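Murlow Bench Table, Set-up Guide
Section 4: Placing, leveling and clearing the tables

Read this one before you load anything on top. Takes up to 31 minutes for a pair if the legs from Section 3 are already on. Two people for the lifting. Don't try it alone.

4.1 Before you start

Check the floor. Sweep it, grit under a foot throws the level off and scratches the floor too.
Have ready: the flat wrench from the Fomix parts bag, a level, a soft cloth, a tape measure.
Leave the film on the underside. Film on the top comes off now.

CAUTION: Table tops chip at the corners. Never stand a top on its corner, not even for a second.

4.2 Placing the first table

1. Lift from both short ends, hands under the top. Not by the legs.
2. Set all feet down together. No dragging.
3. Leave 200 mm from the wall for cords and plugs.
4. Lay the level along the long side, then across.
5. Turn the low foot out with the wrench. Small turns, check again each time.
6. Press down on each corner. If it rocks go back to step 4.

Note: Each foot has 5 turns of travel. Out of turns? Move the table a little, or use the Okoth riser pads (sold separately).

4.3 Placing the second table

1. Same lifting rules as 4.2.
2. Decide if you want one long surface or two separate ones. Separate is fine and the heights do not have to match.
3. For one long surface, level the second table to the first, not to the floor. Then fit the joining plates, Jadine kit, screws finger tight only until both tops are flush.
4. For separate tables, turn or angle the second one however suits the room. Check chairs can pull out without hitting a leg.
5. Keep a clear way to the door. Check it with people sitting down, chairs take more room then.

4.4 Clearing a work area

Pick one stretch of the top and keep it bare. Bags, trays, pads, anything not in use goes on the other table.

1. Take everything off the stretch you want clear.
2. Wipe with a damp cloth, then a dry one. White tops show every smear so wipe in one direction.
3. Put flat items back at the edge only, and lying flat.
4. Bags and cases go on the second table. Soft things on top of them are ok, just not hanging where someone will catch a sleeve.
5. Small loose bits in a tray.
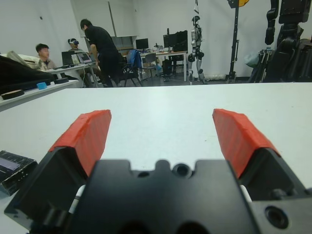
Fig. 4-2. Open stretch of top in front, other items on second table at left.

NOTE: People tend to drop things on the nearest corner. Fine for a minute, clear it before you start work. Same goes for anything with a screen, move it well in from the corner so it dosen't get knocked off.

4.5 After the first week

Tops settle a bit once they carry weight. Recheck the level, retighten the leg bolts, and wipe under anything that has been sitting in one spot.

CAUTION: Never sit or stand on the tops. Never move a table with things on it.

4.6 Quick fixes

Rocks on one corner: redo 4.2 steps 4 to 6.
Gap between joined tops: loosen the plates, push the tops togther, retighten from the middle out.
Sticky patch after the film comes off: warm water, drop of dish soap, soft cloth. No scrub pads.
Foot won't turn: take the weight off that corner first, second person lifts.

Cord trays and clips are in Section 5.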